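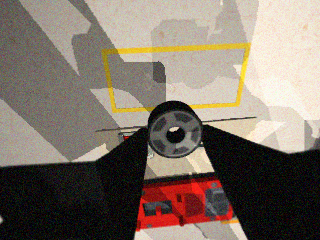

How to Quiet a Squeaky Stair Without Tearing Up the Carpet

Every staircase has one step that tells on you. Ours was the fourth from the top, and it had a voice like a goose being sat on. I lived with it for years by stepping over it in the dark, until the night I stepped over it and onto the cat.

The method below took me one evening and a box of screws. It is for wooden stairs with carpet on them, where you can't get at the underside. If you have an open basement stair with the bottom showing, you are luckier than I am and can skip down to the part on wedges.

Why it squeaks

A stair has a flat part you step on (the tread) and an upright part you stub your toe on (the riser). The two are nailed together, and the ends are held by the long boards running up each side. Wood shrinks in the winter, nails loosen, and you end up with a small gap. Step down, the gap closes, wood rubs on nail. Goose.

Find the spot

Get a second person. One of you walks, the other puts an ear near the carpet and tries to keep some dignity. Have the walker stand on the front edge of the step, then the back, then each end, shifting their weight slowly. Mark the loud places with masking tape.

Don't trust your memory here. I was sure mine was the left end. I put three screws into the left end. The noise was at the front, right of center, and it didn't care at all about the left end.

What you need

A drill and a thin bit
Trim-head screws, 2 1/2 inches long
A square-drive bit to match the screws
A stud finder, or strong opinions
Masking tape
An awl or a fat sewing needle
A flashlight

You can buy a kit with special screws that snap off below the surface. They work well. They also cost a good deal more than plain trim-heads, and I am the kind of person who keeps bread bags.

Putting in the screws

Most squeaks are at the front, where the tread sits on top of the riser below it. The riser is usually only 3/4 inch thick, so you have to aim. Feel under the lip of the step to find the face of the riser, then measure back from the nose of the tread to the middle of that board. Write the number on your tape. On mine it was 1 1/2 inches. Yours will differ.

Part the carpet pile with the awl and hold it open with two fingers. Don't let the drill bit touch the yarn. A spinning bit will grab a loop and pull a neat stripe out of your carpet all the way to the landing before you can get your finger off the trigger. If you have loop carpet, drill in very short bursts and stop at the first tug.

Drill a pilot hole straight down through the tread. Have your helper stand on the step to close the gap, and drive the screw while they stand there. Go slow at the end. You want the head just under the surface of the wood, with no carpet caught beneath it. If you see a dimple, back the screw out, free the fibers with the awl, and try again.

Put a second screw a few inches over, leaning slightly toward the first. Test. Add a third if it still complains, then stop. A tread with 11 screws in it is a cry for help.

Wedges, for the lucky

From underneath, look for daylight while someone walks above. Put a little wood glue on a thin shim and tap it into the gap until it's snug. Snug is the word. My neighbor Sylvie McKinnon hammered hers in like a railroad spike and lifted the tread clear off its nails, and now she has a new squeak plus a step that's taller than the others. Trim the shim with a utility knife and stay off the stair overnight.

Things that don't work

Baby powder works on bare wood, for a week. On carpet it makes your stairs smell like a nursery. Spray oil leaves a stain. Longer nails will hold until the next dry spell and then join in.

Wait for March before you call it done. If the step is still quiet after a whole heating season, it's fixed. Mine is. The fifth one has started.

Last updated Nov 27, 2000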